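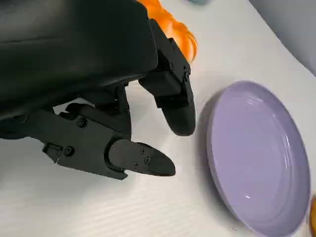 Local News Coverage of the Skestivcombe Underpass Flood
Student project report
Chepkoech Sang and Enda Duggan
Tutor group: Selvanayagam

1. Background

The underpass at Skestivcombe floods most years when the Lorstead river is high. In May the water rose quickly during the evening and 3 cars were trapped. One driver died. The road stayed closed until the following Monday.

For our project we looked at how the flood was reported in the first days. We wanted to know where the facts in the reports came from, how early figures were corrected, and how much space was given to the people who live on the streets nearby.

2. Material

We collected 45 news items. They came from the Lorstead weekly paper, two radio stations, and Stellero, a local news site that publishes short updates through the day. We left out social media posts unless a news item quoted them. Items that only repeated the road closure notice were also left out.

Enda made the first reading of all the items and Chepkoech made the second. Where our coding did not match, we read the item again together. Most of the differences were over what counts as a named source. We decided that "a police spokesperson" is not a named source, but "the duty sergeant at Lorstead" is, as a reader could find out who that was.

3. Sources

Of the 45 items, 26 gave no named source for their main claim. The usual wording was "local sources said" or "it is understood." This was most common in the first evening, when reporters could not get near the underpass and the fire service had not yet made a statement.

The radio bulletins used the fewest named sources. Their items are also the shortest, so the comparison is not quite a fair one. The weekly paper came out after the official statement and had more time to check.

4. Corrections

The first Stellero update said two people had died. This was changed later the same night, but the page did not say that it had been changed. We only found the earlier version because Chepkoech had saved it. One radio station repeated the wrong figure in its morning bulletin and corrected it at noon.

There was also confusion over the location. Several items said the cars were on the river bridge, when they were in the underpass below the rail line. The weekly paper printed a correction on page two. We found no correction of this in the other outlets.

5. Residents

Skestivcombe has 3000 residents, and many of them use the underpass to get to work or school. Few items quoted any of them. Those that did mainly asked what they had seen that evening. Only the weekly paper asked about earlier floods, and its article mentions a request for a warning light at the north entrance. We could not find out what happened to that request. We wrote to the road department and did not get a reply before our deadline.

6. Limits of the project

We could not get recordings of the late radio bulletins from the first night, so we worked from the text summaries on the station websites. The summaries may leave out sources that were named on air. Stellero updates are overwritten, and we have saved versions for only part of the evening.

We also started with a coding sheet that was too long. After the first ten items we dropped the questions on tone and headline size, and coded those items again with the shorter sheet. The final sheet is in Appendix A and the full list of items is in Appendix B.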